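WHY ARE WOODEN TABLES STRIPY?
Rimcombe Kids' Question Box, question 973

Quick one today, lots in the box. The question: why has our table got stripes, did someone paint them on?

Nope. No paint. Well, sometimes paint. But mostly the stripes come from the tree.

Start with the tree, then. A tree gets fatter every year. New wood grows just under the bark, all the way round, like putting on another sweater over the one you already have. In spring it grows fast and the wood is often paler. Later in summer it slows down and the wood comes out darker and tighter. Then winter. Stop. Then spring, off it goes again. Pale, dark, pale, dark. Chop straight across the trunk and you see rings. A tree that's 100 years old has a whole lot of sweaters on.

But a table has lines, where did the rings go? Same thing, different cut. Roll up a striped towel, nice and tight. Look at the end: a swirl. Look at the side: long lines. A trunk is a bit like that. Saw it longways and the rings turn into lines running along the board. Grown-ups call them grain. (Nothing to do with breakfast cereal. Same word, annoying, sorry.)

Run your finger along the grain, then across it. On old rough wood you can feel the diference. On a shiny smooth one, maybe not at all. Old rough wood has splinters so go gently or use the back of your fingernail.

Now the other sort of stripe. Fatter. Straight edges, like rulers laid side by side. Those are strips, separate bits of wood glued together into one big slab. The name for it is butcher block. Long ago butchers wanted a really strong top to chop on, and lots of small pieces stuck tight did the job. Now it's in kitchens, workshops, classrooms, all over.

Why not one huge board? Huge boards need huge trees. And a wide board likes to bend. Wood soaks up a little water from damp air and swells, then dries and shrinks again. One wide board can curl up at the edges like old toast. Strips glued together mostly keep each other flat. Mostly!

So, two kinds of line to look for. Thin wiggly or streaky ones = grain, the tree made those. Long straight ones where the color changes = seams, where strip meets strip. A person made those.

The strips are easiest to spot in the second one: 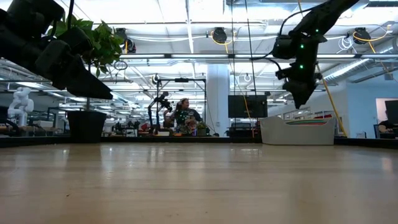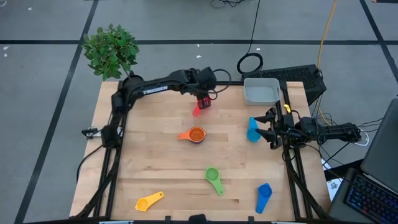 Oksana Stetsiuk says her strips don't match and were they put in wrong? One is nearly brown, she says, and the one beside it is like vanilla ice cream, and her brother told her the brown bit is dirty.

Not dirty, Oksana. Tell him. Strips can come from different trees, or from different parts of the same tree. The middle of a trunk is called heartwood and it's often darker. The outside part is sapwood, often paler. Mix them up, glue them, stripy table. Some makers sort the strips so they match, some like a jumble.

And the shine? That's usually oil or varnish on top. It's like a raincoat for the wood. Helps keep spills from soaking in. Smooth wood with varnish on can bounce light back at you, so you see a smeary patch of lamp when you look from low down. Try it at dinner. Chin on the table. Say it's science.

THINGS TO DO

Make your own grain. Paper, peeled crayon, any wooden board you're allowed to use. Lay the paper on top and rub with the side of the crayon. If nothing shows, the board's too smooth, so try an old fence or the bottom of a bread board. Thin paper works best. Do not rub straight onto the table. Halldóra Thoroddsen did the whole of her aunt's and it took untill June to get the green out.

Make a butcher block to eat. Bread, cream cheese as glue, more bread, more glue, press it, get a grown-up to slice down through the lot. Turn a slice on its side. Stripes! Brown bread and white bread looks best.

Do the drop test. One drop of water on a shiny board, one on a bare stick. Wait a bit. Which drop sits up like a bead? Which one sinks in? Wipe the board after.

WORDS
Grain: the lines the tree made.
Seam: the line where two pieces join.
Heartwood: the middle of the trunk.
Sapwood: the newer wood nearer the bark.
Varnish: the see-through coat.

Next time: why does glue not stick to the inside of the bottle. Send questions to the box by the library door, name on the back please, and big writing.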